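Getting Your Pump Bottle Ready – Section 4 of the Etska Refill Guide

By the Clikska home team
Aug 4, 2020
4 min read
31 shares

If you have made it this far, your bottle is rinsed, the label is off, and you are probably itching to fill it. Please give yourself a little more time (we know, we know) and go through the steps below once, slowly. After the first bottle you will hardly need to look at the page again.

Before you start
Pick a flat table with plenty of room on it and put away the mugs, the mail and anything else you would rather not wash. A light-colored top is nice for this job because drips show up right away.

1. Stand the bottle upright, well in from the edge of the table.

2. Hold it at the neck, just under the pump head, and turn the head counterclockwise until it lifts free. Hold on to the neck and leave the sides alone – a soft bottle squeezed in the middle will send whatever is left inside up the tube and onto your sleeve.

3. Set the pump on a clean cloth with the tube lying flat.

4. Pour in the refill through the funnel and stop at the shoulder. The pump needs that bit of air.

5. Lower the tube in, tighten the head by hand, and press 16 times, or until the first full squirt comes out.

Note: The Fabbri funnel fits all of our bottles, and the older Reltside one fits only the wide necks. If yours wobbles, you have the Reltside.

Caution: Do not use pliers on the collar. It is made to be finger-tight, and a cracked collar cannot be mended.

Storing beads
Plenty of our customers keep small beads in these bottles between refills, and they do very well for that. A shallow layer at the bottom is best. Take the beads out before you go back to soap, and give the tube a good rinse.
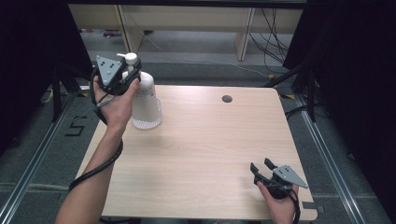
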